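How to lay out a parts board before you build anything

Updated 23/04/2025

Every kit I've bought comes with a leaflet telling you to "identify all components before starting". Then it gives you a grey drawing the size of a stamp and wishes you luck. A parts board does the job better, although I'd ignore most of what the sellers say about them. Orkard want you to believe theirs will halve your building time. Mine didn't. It did stop me losing pegs down the back of the radiator.

What you need

A flat, pale board, bigger than you think
A dark table or a dark cloth to put under it
The kit, still in its bags
A soft pencil

You can buy a board from Stumska or Jeltier, and they're fine. So is a white shelf from a broken bookcase. I used one of those for 2 years before anyone sent me a proper one, and I can't say the pegs noticed.

Step 1. Clear the table and put the board down with a bit of bare table showing all round. Dark under pale is worth the bother. Anything that rolls off the board is easier to spot, and clear parts vanish on a patterned tablecloth.

Step 2. Open one bag at a time. The Wogan leaflet says to tip everything out at once and sort by colour. I tried it with a 40-piece kit and spent the evening swearing at it.

Step 3. Set the parts out in the order you'll use them, going by the instructions and not by size. Keep clear pieces away from each other if you can – two of them overlapping look like one.

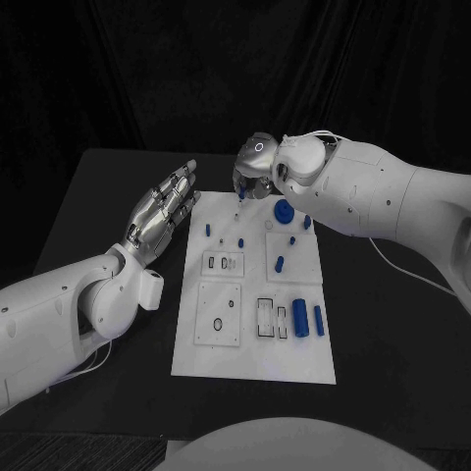

Blue and clear parts set out on a white board, with one small blue peg held just above it.

Step 4. Pick up pegs one by one and bring them down from above. Sliding them across the board knocks the neighbours out of line. Some people swear by tweezers for this. I find they flick small pegs across the room, but try them if your fingers are big.

Step 5. Dry fit before you press anything home. If a peg needs real force it's probably the wrong peg, whatever the leaflet claims about a "snug first fit".

Step 6. If you have to stop halfway, pencil the step number on the board next to the last part you used. I left a build alone one August and came back at step 22 with no idea which way up it went.

Do you need the fancy version?

The dearer boards have lids, trays and 4 rubber feet. The feet are useful. The lid I've used once – to carry sandwiches.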